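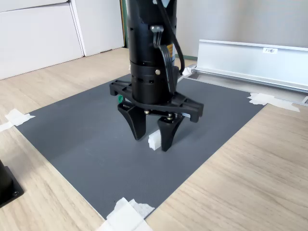
Photo: Stiluler documentation team

Vetach Grasp Planner — Frequently Asked Questions

These are the questions which come most often to our support address. If your question is about installation only, please look first at the setup page.

What does Vetach do?
Vetach receives a depth picture of the work surface and gives back a list of grasp poses for a gripper with two fingers, sorted by score. It does not move the robot. The motion is done by your own controller, or by Inia if you use our full package.

Can it handle small parts, like the white block in the photo?
Yes, but small parts need more care. The smallest width we support is 8 mm. Under this size the depth noise becomes as big as the part, and the planner may place the fingers on one side of it. For small parts please set the surface filter to "fine" and bring the camera closer.

Why do you recommend a mat on the table?
The planner must first find the plane of the table and remove it. A dark mat with a fine texture gives a stable plane and a good contrast with light parts. Tape the corners down, as a raised corner is often detected as an object. We receive this report almost every week.

The fingers stop too high above the surface. What should I change?
Check the parameter tip_clearance. After a new installation it has a safe value, which is too large for flat parts. Lower it in small steps and run the test at slow speed after each one. If the height is correct on the left side of the table and wrong on the right, the problem is in the hand-eye calibration and this parameter will not help.

I changed the fingers. Do I need a new model?
You need a new finger file, but you do not need to train anything. Measure the length, the width at the tip and the full opening, and write them in the gripper section of the configuration. For curved fingers, please also give the shape of the inner side — a simple polyline is enough.

Does the planner know about cables on the wrist?
Only if you tell it. By default the collision model includes the wrist and the fingers. Add a cylinder or a box for the space where your cable makes its loop. Leave a margin, because the cable changes its shape when the wrist turns.

How long does one planning request take?
On the computer we use for testing, a request with 900 candidates needs 60 ms. If your cycle is slower than you expect, reduce the number of candidates before you reduce the resolution.

Can I use Vetach with the Belhaj driver?
Yes, from driver version 29. Older versions send the finger position without a time stamp, and the planner refuses them with the message "state too old".

Where do I find the log files?
In the folder "logs" inside your project. When you write to us, please attach the last log together with the depth picture of the failed grasp. With the log alone we can usually not repeat the problem.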